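Home | Notebook | Parts | People | Search

Seser arm, bench notes
28/06/2019

Long one today, so put the kettle on. I had meant to spend the morning on the cube-into-tin routine and be done by lunch, but the gripper started dropping out again – the same fault Arlindo wrote up in March, I'm nearly sure of it – and the rest of the day went on that.
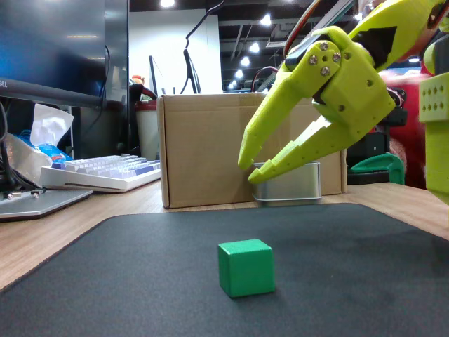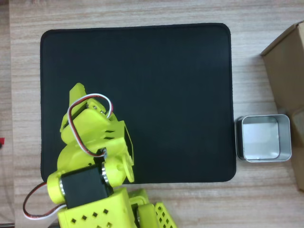 The pattern is easy to describe and maddening to chase. The arm homes nicely, goes out over the mat, and then somewhere in the wrist turn the gripper servo stops answering. No noise, no smell, the fingers just stay where they were. After 3 retries the controller gives up and lets go of every joint at once, and that is the part I really don't like. Solange had her hand near the wrist when it sagged this afternoon (no harm done, bless her, only a bit of a fright), so please keep fingers well clear until this is sorted.

I ran 41 cycles with the wrist turn in and got 15 dropouts. With the wrist held still I did 20 and had none at all. Gervásio thinks it's the plug at the servo end being tugged as the loop of wire tightens, and I'm coming round to his view, though I did waste a good hour on the power supply first. Swapped the lead for one of the longer Hoarau ones just before I packed up. Not tested yet!

For Monday: Annatjie has kindly offered to change the give-up behaviour so the other joints hold their position. I'd also like some sort of clip for the wire, and Arlindo may still have his drawing for one at Plidville. If anyone borrows the arm before then, leave the wrist turn out, and have the power switch within reach.

E. Eshun

Recent entries
Groteo controller: resetting joint limits
Dropouts on the gripper servo (Arlindo, March)
Printing spare fingers

Contact the workshop | © Seser notebook | Back to top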